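Fenetti 1709 Heat Pump Dryer
Installation and Operating Guide

Section 4: Drying Delicate and Printed Fabrics

Read Section 2 (Safety) before using the programs in this section. The control panel must be unlocked. If the lock symbol is lit, hold Options until it goes out.

4.1 Before loading

1. Check the care label on each item. Do not dry items marked with a crossed-out dryer symbol.
2. Close zippers and snaps. Tie loose drawstrings.
3. Turn items with printed designs inside out.
4. Remove the lint filter, open both halves and wipe off the lint with a dry cloth. Refit the filter until it clicks.
5. Empty the water tank unless the dryer is connected to a drain hose (see 3.6).

CAUTION: Do not dry items that have been in contact with cooking oil, solvents or hair products containing alcohol. Wash these items in hot water with extra detergent first.

4.2 Selecting a program

1. Turn the dial to Delicates. The display shows the default time and dryness level.
2. Press Dryness to change the level. Level 1 leaves the load slightly damp for ironing. Level 4 is the driest setting and is not recommended for elastic waistbands.
3. Press Low Heat if the label shows a single dot. The indicator lights and the program time is recalculated.
4. Press and hold Start for two seconds.

Note: The time shown is an estimate. Moisture sensors in the drum adjust it during the first part of the program, and the display may go up as well as down.

Note: Small loads may not touch the sensors often enough to give a correct reading. For fewer than four small garments, use Timed Dry instead.

4.3 Adding or removing items during a program

1. Press Pause. Wait for the drum to stop and the door symbol to light.
2. Open the door and add or remove items.
3. Close the door firmly and press Start. The program resumes from the point where it stopped.

CAUTION: Do not stop the dryer before the cooling phase has finished unless all items are removed at once and spread out to cool.

4.4 After the program

1. Unload promptly. Anti-Crease turns the drum at intervals after the end signal and can be canceled with the Options button.
2. Check thick seams, cuffs and collars by hand. If they are damp, run Timed Dry for 11 minutes.
3. Let garments cool on a flat surface before folding. Fold printed areas inward where possible.
4. Clean the lint filter and empty the water tank.

4.5 Messages in this section

F4: Lint filter missing or not fully closed. Refit the filter and press Start.
Tank: Water tank full or not pushed in. Empty and replace it.
Door: Door not latched. Check for fabric caught in the seal.

If a message stays on after these steps, unplug the dryer, wait five minutes and try again. For service contacts, see the back cover.
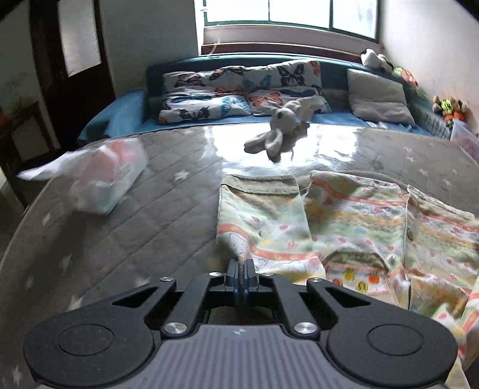
Fig. 4-1. Folded children's pajamas, printed fabric (see 4.4).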